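About Gastemeo
By Nives Villa
February

We teach robots to handle clothes. That is the short version, and it is the one we give to relatives. The longer version is that Gastemeo is a small research group working on how two-handed machines can learn to pick up, straighten and fold garments by studying people doing the same job with the same kind of fingers.

We started out in a single room in Hiltmont with one pair of arms and a box of tea towels. Tea towels are lovely! They are flat, they have four corners, and you always know where you are with them. Trousers are another matter. The legs twist, the waist bunches up, and black cloth hides its own creases so well that our early models would happily take hold of a fold and treat it as a hem. We have been stuck on trousers, quite cheerfully, for a long time now.

Our method is called Komance. A person holds a gripper in each hand, each with its own camera, and folds laundry in an ordinary home. The gripper records what it sees and how its fingers open and close, and the model learns from that. We do nearly all of it on real beds, over patterned sheets, in whatever daylight comes through the window (a plain white lab table taught our models far too little).

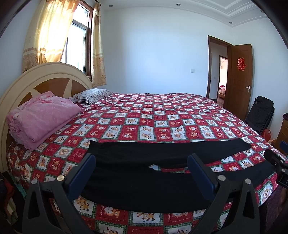 Nives Villa: I was the one who argued against bedrooms. I thought soft surfaces would wreck the grip data, because a mattress gives when you press on it and a table doesn't. I was wrong, and I'm delighted about it. Models trained on beds did better on tables too, and we still haven't fully worked out why.

That result changed how we plan everything. For the current study we have 200 folding runs, split across 8 homes, and each run is kept whole, fumbles included. If someone misses the waistband and has to go back for it, we want the miss and the second try, as the recovery is often the most useful part. An earlier version of Komance trimmed all of that out and the robot never learned what to do after a bad grasp. It just stood there holding nothing.

The bit we're most excited about at the moment is the first grasp. With trousers, a great deal depends on which end you take and whether the other hand is ready to help. We've been comparing runs where both hands go in together with runs where one hand takes hold and the other waits, and the waiting runs are giving us steadier folds. It's early, and we've only tested it on 5 pairs, so please don't quote us on it yet.

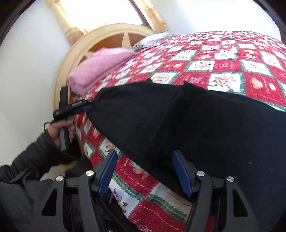 The other half of our work is Pakzad, the software that lines up the two hands' recordings so that left and right agree about the time. It sounds dull and it took us around 2 years. When the hands drift apart by even a little, the model learns to pull before it has hold of anything, and you get a robot that is very keen and no use at all. Pakzad is now steady enough that we leave it running overnight and look at the results over breakfast.

We are a friendly lot and we like visitors. If you work on cloth, hands or grippers, or if you simply fold things in an unusual way, do write to us. We're looking for more homes near Hiltmont for the next round, with any sort of bed and any sort of bedding. Fitted sheets come after that. We're a bit frightened of fitted sheets.

Contact us | © Gastemeo, Hiltmont | Back to top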